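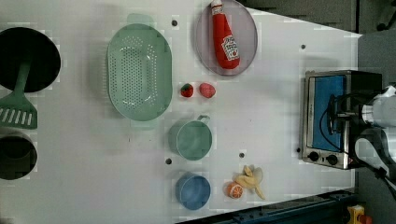 Toy pans, a spatula and a colander on a white tabletop.

5 min read
Last updated: December

The diary came in a shoebox with a broken clock and a bundle of seed receipts. It had belonged to a hired man who worked on farms near Tresville in the 1890s, and it was kept in two ledgers meant for feed accounts. The woman who bought the box at an estate sale wanted the clock. She spent the next four winters typing out the ledgers.

She is a retired bookkeeper and asked that her name be left out. She works at her dining table from early morning until lunch, when the light is good. I talked with her there on a cold morning. Both ledgers were lying open on folded towels, and she turned the pages with clean bare hands.

"I read the first page standing up in the garage," she said. "It said he had dug post holes all day and the ground was full of stones. The next day, the same. The third day it rained and he mended a shirt. I wanted to know if he ever finished the fence."

He did finish it, in 11 days, and was paid in cash and a side of bacon.

The first ledger has 271 written pages. The second is shorter and in worse condition, with the last third stained by what she thinks was lamp oil. Between them there are 2236 entries. She knows the number from her spreadsheet, where each entry has a row with the date, the weather, the kind of work, and anyone he mentions.

Most entries run two or three lines. He gives the weather first, then the work, then what he ate if it was out of the ordinary. Sundays are usually one word, "Rested" or "Church," and now and then both.

"He doesn't tell you how he feels," she said. "A mule died and he wrote down what the mule had cost. There was a week when he walked to see his sister every evening after chores, and he doesn't say why. At the end of that week he wrote that he had helped carry her to the burying ground. I had to go back and read the whole week over."

She transcribes what is on the page, including the spelling. He wrote "to" for "too" and "where" for "were," and he spelled the name of one employer four ways in a single month. When she can't read a word she types a question mark in brackets and moves on. Every few weeks she goes back over the brackets. She says many of them clear up by themselves once she has seen the same word somewhere else in better ink.

"For a long time I had him hauling 'stone' all through the fall of the second year," she said. "I couldn't work out where all that stone was going. Then he wrote it plainly and it was 'stove,' as in stove wood. I had to change it in nineteen places."

His capital letters gave her the most trouble. The L, the S and the T are close to the same shape, and he liked to start ordinary words with capitals. She made herself a sheet with each letter copied out the way he made it at different times. His handwriting changed after he hurt his right hand in a hay fork, and for a while she had to keep a second sheet.

Money was easier for her. He wrote his wages in the margin, and at the end of each month he added them up, usually correctly. In one summer month he earned 90 cents a day and noted that another man had been paid more for the same field. He left that farm before the oats were in.

"I did books for a living, so I checked his sums," she said. "He was off by a nickel in one place and he found it himself two pages later. He made a little cross beside it. I would have hired him."

Finding the places took longer than reading the words. He hardly ever gives the full name of anything. He goes "down to the landing" or "over to the other place," and he calls one farm "the Widows" for three years. She started with an old county map and worked outward from the one location she was sure of, a mill on Nair Creek that is still marked by part of its foundation. He noted how long he took to walk from the mill to wherever he was working, and she used those times to narrow down the farms. She has seven of them placed and two she is not satisfied with.

She drove out to the mill site one spring and walked one of his routes along the present road. He gave it as forty minutes. It took her an hour and ten.

"I'm older than he was and I had the wrong shoes," she said. "But the road goes around the hill now, too. I think he cut across."

The finished transcription of the first ledger is posted on Cosent, a site for privately owned diaries and letters. She puts up one month at a time after she has read it aloud against the original. Reading aloud catches skipped lines, she said, which her eye passes over when the same phrase comes twice on a page. The second ledger is typed but only a part of it has been checked.

A few readers have written to her. One had a great-grandfather who was in the diary as the boy who let the hogs out. Another corrected her on a piece of harness, and she changed the note. She does not answer questions about selling the ledgers. She has arranged for them to go to the Estent County library when she is through with them, along with her spreadsheet and the two letter sheets.

I asked what she would tell a person who had just found something similar in a box.

"Photograph all of it before you type any of it," she said. "I didn't, and a corner came off in my hand with part of a date on it. Number your photographs the same as the pages. And don't fix his spelling. You'll think you're helping."

The diary stops in February, partway down a page. The last entry says the pump was frozen and he had carried water from the creek for the cows. The rest of the ledger is blank. She has looked for him in the next census and in the cemetery books for three counties, and she has found two men with his name who could be him. One went west to work on a railroad. The other stayed and ran a small dairy.

"I hope he's the dairy one," she said. "I haven't got any proof of it."

She had the second ledger open to a page from the previous March, and she wanted to get through the rest of the month before lunch.

14 comments | 37 shares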